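Keeping the hand-held grippers in good order

Workshop notes from the Skosholm newsletter, August

Many readers have now received a pair of hand-held grippers for home recording, and in the last weeks we got the same questions several times. How often should I clean the pads? Why do the fingers not meet in the middle anymore? Can I tighten the pins myself? I have looked after the Skosholm pairs from the beginning of the Curano project, so I was asked to write down how I do it. It is not difficult work, but it must be done with some regularity.

I start always with the pads. They are ribbed, and the ribs are what holds the object, so they should be clean down to the bottom of each groove. Dust from cloth and crumbs from food packages are the usual problem. Take a soft toothbrush with lukewarm water and one drop of dish soap, brush along the ribs and never across them, and let the pads dry in the air. Please do not use alcohol. I did this with my first pair and after some time the surface became shiny and small objects began to slide. When the ribs are worn flat at the tip, the pad must be changed on both fingers at the same time. One new pad and one old pad will close crooked, even when everything else is right.

We change pads after 400 hours of recording. If you work mostly with hard things like cups and boxes, look at them already after 200. Replacement pads come from the Ghumman store in bags of 4, which is enough for two grippers, and they are pressed onto the finger without glue. Push from the lower end and go up slowly. If you see a wave in the rubber, take it off and begin again.

Next comes the alignment. Open and close the fingers slowly and look at them from above, over a flat surface with even color. A plain board is good for this, or a table without a pattern. The two pads should come to the middle together and touch over their full length. If they touch first at the tip, the pivot pins are usually too loose. If one finger is late, there is often hair or thread wound around a pin. You can pull it out with tweezers, and in most cases no tool is needed more than this.

I like to do the check in the same place where the recording will be done, with both grippers in the hands and a few light objects ready. A soft toy, a bag of snacks and something small and firm make a good set, as each one asks for a different pressure. 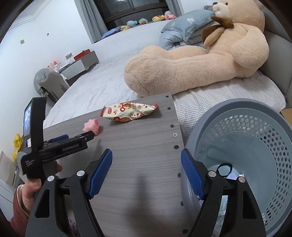

Both grippers over the board at a bedside station, with a toy pig and a snack bag within reach.

For the pins, use the small key from the box and turn only a little at a time. Then move the finger by hand. It should go freely, but it should not fall down from its own weight when you hold the gripper sideways. If you need to turn the key more than half a turn, something else is wrong, and it is better to send the finger to Closthorpe for a new bushing. Do not put oil on the pins. Oil collects dust, and sooner or later it comes on the rubber.

A few words about the screen on top. Wipe it with a dry cloth, and look at it before each session and also once in the middle. I compare what it shows with what is really in front of the fingers. If the picture is delayed, I switch the unit off, wait one minute and start it again. If the delay is still there after the second start, please write to us with the serial number and do not continue the recording. We lost one full Saturday of work this way in spring, and it was my own mistake, I saw the delay and thought it would go away.

Store the grippers with the fingers slightly open. When they are left closed for a long time, the pads press into each other and take the shape — you will feel it as a small bump when you close them the next time. The box they came in has a foam piece that keeps the correct distance.

Finally the logbook. Every pair has a line in the shared sheet, and I ask you to write the hour count there each time you clean or change something. The oldest Skosholm pair stands now at 3,048 hours with its original frames and many sets of pads. We know this only from the sheet. New pads can be ordered through the usual form, and orders which arrive before noon go out on the same day.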